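3.2 Finger assembly and bench procedure

The hand-held tool was built in a shared workshop at Jondthorpe between other jobs, and the design reflects that. All parts that carry load can be made or replaced with the equipment on site. The linkage follows the Brophy layout described in Section 2, with the jaws kept close to parallel over most of their travel. Qureshi cut the first pair of arms in August; the second pair, by Duggan, differs only in the depth of the recess.

Early trials used bare fingers. Thin cord slid out at low closing force, and raising the force bent light wire parts. We then fitted ribbed pads to the inner faces and repeated the trials with the same operators. Over 678 grasps, the padded fingers dropped cord items less often than the bare ones, but small metal items under 7 mm showed no clear change. A worn pad takes 20 minutes to swap - most of it spent cleaning off the old adhesive.

Tests were then moved from the bench to furnished rooms, where the support under the object is soft and gives way when the fingers press down. A shallow box was used to hold the small items (Figure 4). 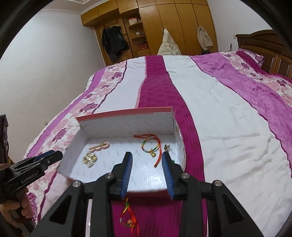

Figure 4. Padded jaws open over a box of small accessories on a bed. A second gripper is held at left.

Two faults remained at the end of the build. The pivots loosen with use and need to be checked before each session, and the jaws hide part of the target from the operator at close range. The second fault is harder to correct - a narrower finger would help the view but leaves less area for the pad. Felden pads of reduced width are considered in Section 4.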